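Wednesday, April 7, 2021
Gronley notebook, tidy-up project, second bench entry this week

Picking up from where the last page stopped. The claim on the project board is that the pick-up routine is "mostly done." I don't believe it and would like the word removed before the showcase form goes in. What we have is a routine that does well on the three things we tuned it on. That is a fair amount less than tidying a living room.

Plan for today was the floor set: paper balls, the plastic bottle, and the small bin. Kong (the left/right scheduler, for whoever reads this next year) decides which arm does what. Tallemus is still the grasp picker. I asked for no code changes during the session and got one anyway, a timeout changed from 140 to 70. I want that put back until someone can tell me what it was meant to fix. The commit message says "faster." Faster at what?

Things I was unsure about going in:

The rug. All the big flowers are in browns, blues and creams, and the pale ones are close enough to crumpled paper that I expect Tallemus to go for a petal sooner or later. The segmentation people say the depth channel takes care of this. A paper ball squashed flat has hardly any depth, so I would like to see that tested with flat paper and not the nice round ones everybody makes when asked for trash.

The bottle. Clear plastic, no contrast apart from the cap. My suspicion is that we have trained a red cap detector. Easy enough to check: same bottle, cap off, same spot. It has been on the to-do list since September and keeps sliding down.

The bin. It's light, and with one gripper on the rim I don't know how much of the load goes into the floor and how much into the fingers. Kong treats "holding bin" as a fixed state and never checks it again. If the bin tips or turns, the drop point is stale and the other arm has no idea.
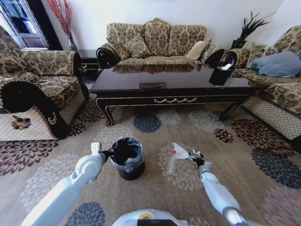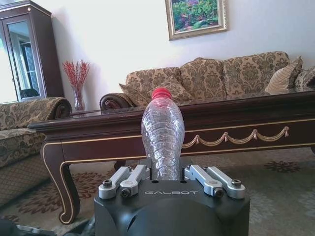

Floor set, living room. First: left gripper on bin rim, right gripper on paper. Second: wrist view, bottle upright between the finger links.

Notes on the second one. The bottle is already crinkled and a bit crushed, so I can't use it to argue about grip force one way or the other. We need a fresh bottle for each block of trials and a note of its state before the first grasp. Also, from the wrist the table and the rug come faintly through the plastic, so whatever the classifier thinks it is looking at, part of that is furniture. I'd like to see its scores with a different background behind the same bottle before we quote any number for "transparent objects."

On numbers. The draft poster says 627 grasps. I went through the log and that figure includes retries, aborted approaches and the runs where the arm was driven by hand to collect demonstrations. Those are different things and they can't share a total. My proposal is one block of 20 starts per object, every start counted, retries listed in their own column. If the result is ugly then the poster has an ugly number on it. The judges at Drestness last time asked exactly this question and our table had no good answer.

Things I will concede. Using one arm to steady the bin while the other carries is a sensible idea and I was wrong to call it showing off in last week's meeting. The new finger pads look all right so far. The log format is much better than it was, or I couldn't have pulled the retries out at all.

To do before next session:
- timeout back to 140
- cap-off test, same bottle position
- flat paper on the pale flowers, then on the dark ones
- have Kong re-check the bin pose before each drop
- wipe the wrist camera lens, put the cloth back in the drawer afterward
- take "mostly done" off the board

Open question, no answer yet: what does the thing do if the bin is full? I asked and got three different guesses. Someone please read the code and write the answer under this line.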